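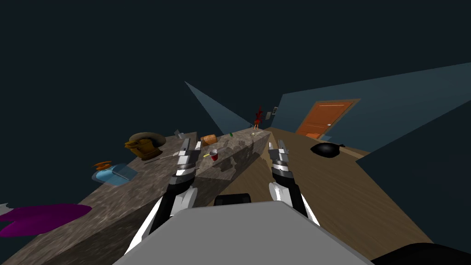
Chapter 3
Chores: The Hard Easy Problem

I hate clearing the kitchen counter. I've hated it since I was old enough to reach one, and when I started in robotics I figured I'd be handing the job off within a few years. I'm still doing it. I did it this morning before I sat down to write this chapter, and it took me 4 minutes with a cup of coffee in one hand.

So let's start with the counter, because everything we'll cover in this chapter is sitting on it. Take a purple cloth that's been left in a heap. You and I see a cloth, grab it anywhere and shake it out. A planner wants to know its shape, and the shape changes the moment you touch it! Then there's the light-blue container lying on its side. It's translucent, so a depth sensor may read the granite behind it and miss the wall of the container altogether. Bread squashes if you pinch it like a metal utensil, and the utensil skids away if you pinch it like bread. (Try picking up a spoon from a stone surface with two chopsticks. That's a decent feel for life as a parallel gripper.)

And we haven't even asked where any of it goes. Does the basket stay out? Is the little red cup for the sink or the shelf? Your family has answers to those questions and has probably argued over a few of them.

My old lab mate Mwende Mwakyusa worked on this at Rovora, where her group ran 1000 trials of a single tidying task in simulation. The policy cleared the counter in 800 of them. I remember being thrilled, and Mwende being a lot less thrilled, and she was right. Would you keep a dishwasher that failed one load in five? The same policy went on a real arm in the Braltport test kitchen that April and did much worse, mostly on cloth and on anything shiny.

Shop floors are kinder. At the Skirham plant, which we'll visit in Section 3.4, parts arrive in trays, facing the same way, under lights that never change. The machines there do well, and they've done well for years. Put a dish towel in one of those trays and the line stops.

Can machines do chores yet, then? Some chores, in some rooms, with a person close by. I'd like you to be able to say which ones and why by the time you reach the exercises.

3.1 What Counts as Done?

Before we measure anything we need to agree on what a finished chore looks like, and this gets slippery fast. Suppose I tell you the counter has to be "clear." Does a plant stand at the far end count against you?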